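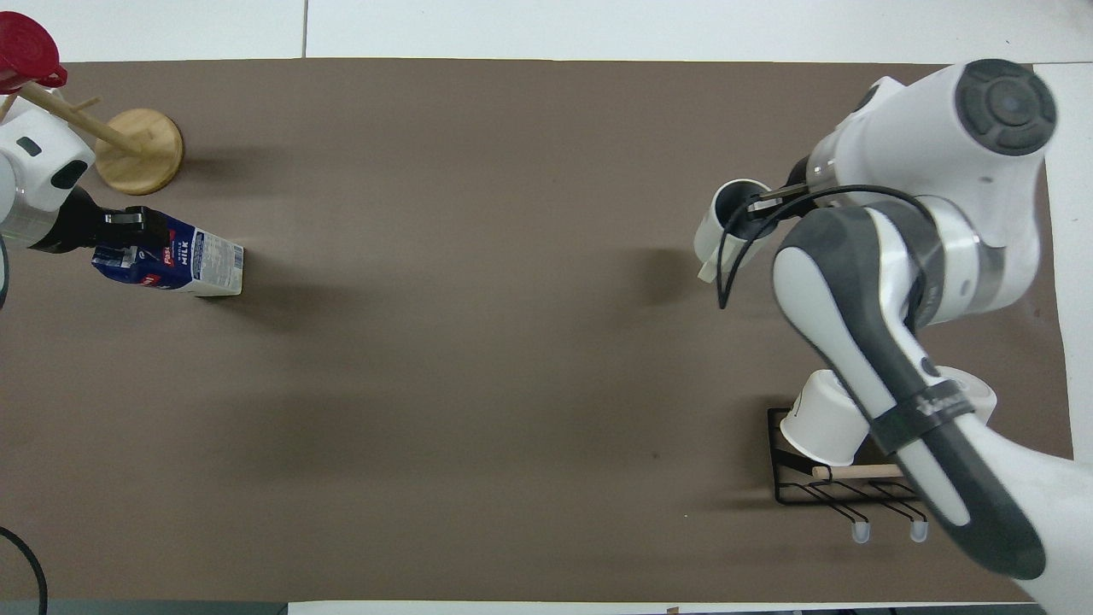 Milk carton, lying on the brown mat

Sunday, and I finally spent some real time with the boat! It was 6 degrees when I pulled the tarp back, so most of the morning went to sitting in the cabin with the little heater on, telling myself I was making a list. I did make one. It has the bilge pump on it, the bow light, the trailer tires, and "figure out smell."

The smell is the old fuel line, I'm almost sure. I called Ieva Pärn about it and she said to pull the whole thing out and quit patching, which I knew, but I wanted somebody else to say it. She's had her 24-footer up at Garside for years and never seems to have any of these problems (or she fixes them before I hear about them). She also thinks I should sell mine as is and stop pouring money into it. A guy over in Virnon offered me 500 bucks for just the trailer, and I did think about it on the drive home.

But no. I got the engine cover off, cleaned up the battery terminals and found the socket I lost in the fall, wedged down by the stringer. 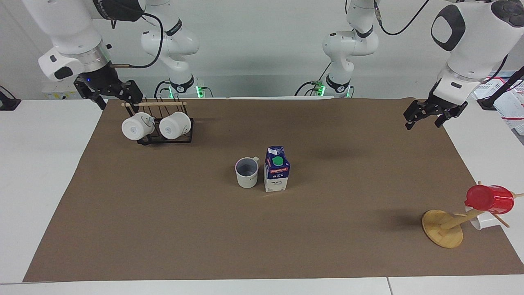

Brown mat with the mug rack toward the back

After lunch I tried to get the port cleat loose and rounded off one of the bolts, so that's a job for a warmer day. My knuckles are a mess. I still need 30 feet of new dock line and a can of bottom paint — the blue again, I think, though Ieva says black hides more. February is way too early to be picking paint, but I've got the color chart out on the counter anyway. Tires next weekend if it doesn't snow.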